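Vosivstead restocking robot: the Tuesday stoppage FAQ

What went wrong?
Our Gondal arm quit partway through the amenity round at Joddale and sat there flashing error 1201. I'm Doina Mujić, I run the floor side, and I've been answering emails on this all week, so I figured I'd put it all on one page!

What does 1201 mean?
Grip lost. The suction cup can't hold a seal on a crinkly packet (shiny plastic is the worst), so the arm drops it, tries again, and stops after 4 misses.

Who fills the bathrooms in the meantime?
We do, by hand, combs and shower caps and all. 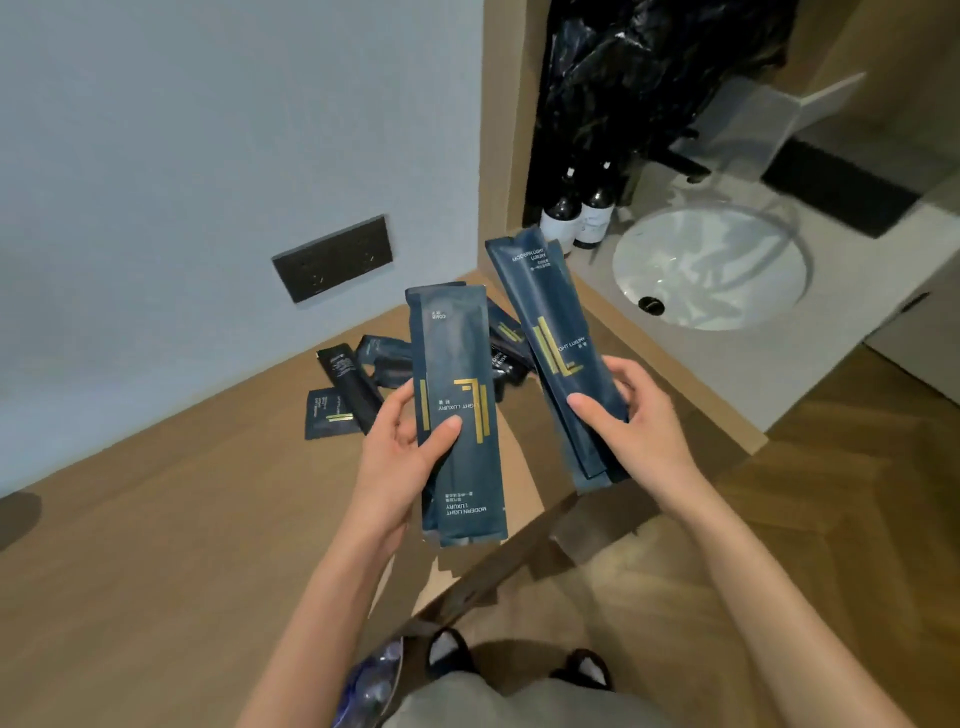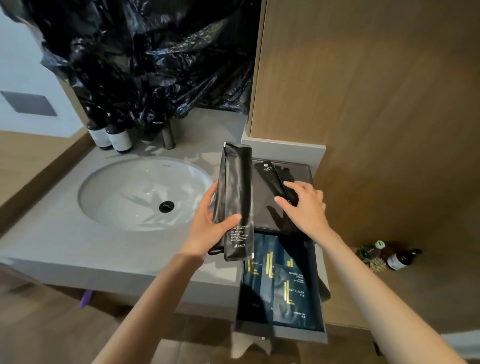

Can I clear the fault and keep going?
Please don't, at least until you've hit the red stop and looked at the cup. One of us reset it with a hand still by the drawer and the arm came down fast. She's fine, but I didn't love it.

Did you lose any stock?
We wrote off 176 packets with torn seals. The Graltberg folks are sending a softer cup, good for 3000 picks, and I'll swap it in myself when it gets here.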